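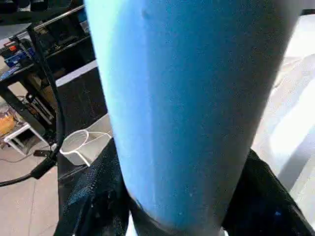
*Sky blue, matte, a little speckled.*

2022-12-15

I have a drawer full of guarantees. Most of them are folded into eighths and printed in nine languages, and I have kept them for years in the belief that one day I would need to wave one at somebody. This autumn I needed to, so now I have opinions.

It was a Kuster fan heater, bought from Posora, the big shed on the ring road outside Wurnevitz. The box said "guaranteed 36 months" in letters larger than the name of the product. In September, well inside the 36 months, it began to make a noise like a moped and then gave up altogether. Fine, I thought. I got the paper out of the drawer and read it properly for the first time.

The guarantee covers "defects of material and manufacture". It does not cover wear. It does not cover moving parts, and I'd like to know what else is going to go wrong with a fan. It asks for the original receipt, the original packaging and proof that I registered the heater within 30 days of buying it. I have never registered a heater in my life. Have you?

Posora's desk was polite. They could send it off to Kuster for an inspection, which would cost 40, refundable if the fault was found to be covered. Found by whom? By Kuster, obviously. A new one on the shelf behind me was cheaper than the inspection plus the bus fare home and back.

So I've come round to the view that a long guarantee on a cheap thing is mostly decoration. It sells the box. The maker has worked out how many of us will lose the receipt, or won't bother, or will do the sum I did at the desk, and I doubt there are many left over after that. I can't prove it. I'd be glad to see figures from any of these firms on how many claims they pay out, and I notice they never print those on the box.
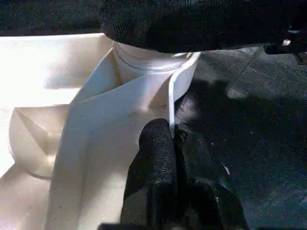
One reader of my first grumble about this, back in September, thinks I'm being unfair: a firm that offers three years must at least expect the thing to last three years, otherwise the postage alone would ruin them, and people who can't keep hold of a receipt have only themselves to blame.

I've thought about that and I half agree. I did bin the packaging. But the argument only works if claims are easy to make, and the whole trouble is that they aren't. If hardly anyone gets through, the number on the front could be anything. It could be ten years. Flutari, who make the saucepans my sister swears by, put "lifetime" on theirs, and when you look it up it means the expected lifetime of the product, as judged by Flutari. So the pan is guaranteed until it stops working. Lovely.

Then there is the extended cover they try to sell you at the till. I said yes to this once, for a washing machine, and felt very grown up. It turned out to start running on the day I bought it, so for the first 2 years I was paying for something the maker was already giving me free. I only spotted that when the renewal letter came. The letter was warm and had a picture of a family on it.

The law gives you rights against the shop anyway, whatever the leaflet says, and the leaflet usually admits this in a grey line near the bottom. I went back to Posora and tried that line out. The manager went away for a long time and came back offering a voucher for half. I took it. I'm still not sure whether I won.
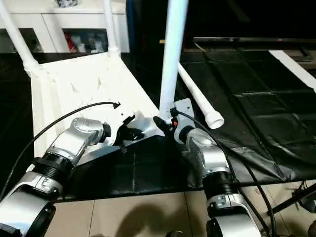

An email in reply to all this says that I should stop buying cheap heaters, pay double for something with screws in it, and find a repair shop, and that the paper in the drawer would then be no use to me and no worry either.

Maybe. I'm suspicious of "pay double" too, having done it with a toaster that lasted exactly as long as the bad one. And the last repair shop in Wurnevitz I'd have trusted is a nail bar now. If anyone knows of another that will look at a fan heater for less than the price of a fan heater, please leave the address in the comments.

What I have done is clear out the drawer. Anything past its date went in the recycling, which was most of it, including a guarantee for a telephone I can't remember owning. The rest now has its receipt stapled to it, photocopied as well – till receipts fade to nothing, another thing I'd quite like somebody to explain. And I spent the Posora voucher on an oil-filled radiator with no moving parts. The box says five years. I registered it the same evening, and so far all I've had back is a newsletter.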